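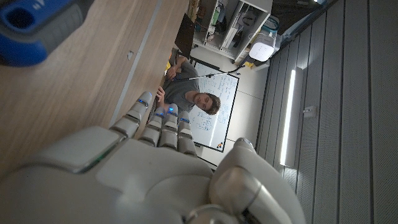
Chapter 11. Judging a Two-Arm Bench Kit

Bench Automation > Part Three: Buying and Setting Up > Chapter 11

Print this page | E-mail this page

Earlier chapters dealt with single arms bolted to a fixed stand. Most of what you learned there about reach, payload and stopping distance still applies. A kit with two arms adds some new questions, and the sales sheet usually answers only a few of them. Can both arms get to the same spot on the table without touching? Who sets up the hands, and how long does it take to change one? What does the service plan cover after the first year?

We will work through these questions with one kit, the Drikstead Messina. It is sold as a base, two arms, a control box and a choice of hands or grippers. You do not need to own one to follow the chapter. The same checks can be made on any kit of this type, and the exercises at the end use only a table, tape and hand tools.

11.1 What the buyer is paying for

Kazimír Hájek, who reviewed the kit for a training shop in Aranness, splits the price into hardware, setup and support. He suggests asking the seller for each as a separate line. In his review the hardware was easy to judge and the support was hard. Drikstead offers a remote help plan and an on-site plan, and the two differ mainly in how soon a damaged finger is replaced. A finger is a small part, but a hand that is missing one may be no use for the job it was bought to do.

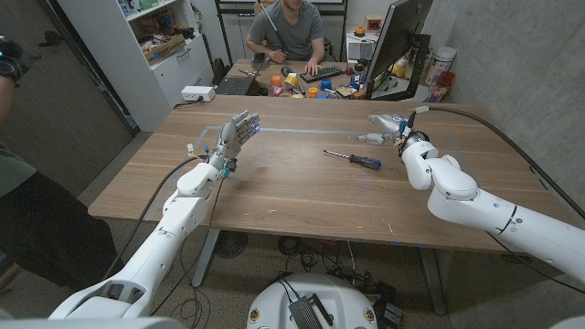
Hájek's method was to pick one ordinary object and stay with it. A screwdriver is a good choice. It is long and thin, one end is much thicker than the other, and it can lie on a table pointing in any direction. An arm that can pick up a block may still have trouble with a shaft that lies flat against the wood. He asked for 200 pickups in each session and kept a written log of the drops. By June he had passed 1,000 and had enough notes to compare one finger setting with another.

He also marked the work area with tape before the first session. Tape costs very little and gives everyone the same limits. The operator knows where to put the tool down, and the reviewer can tell at once when an arm has to go outside the agreed space. 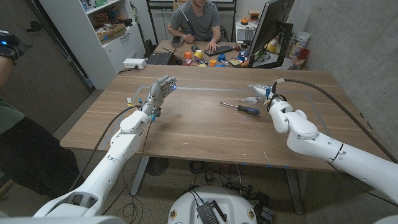 Figure 11.2 Screwdriver on the table between a five-fingered hand and a two-fingered gripper.

11.2 Hand or gripper

A gripper with two fingers has few moving parts and is simple to program. A hand with five fingers can hold a tool in more ways, and it takes longer to set up. Ettore Dal Bello, who teaches the setup course at Tendemthorpe, tells new buyers to begin with a gripper on at least one side and to add a second hand only when a task calls for it.

Before reading on, write down three tasks you would give a two-arm kit. Next to each one, note whether it needs a hand, a gripper or one of each. You will use the list again in Section 11.4, where we compare service plans.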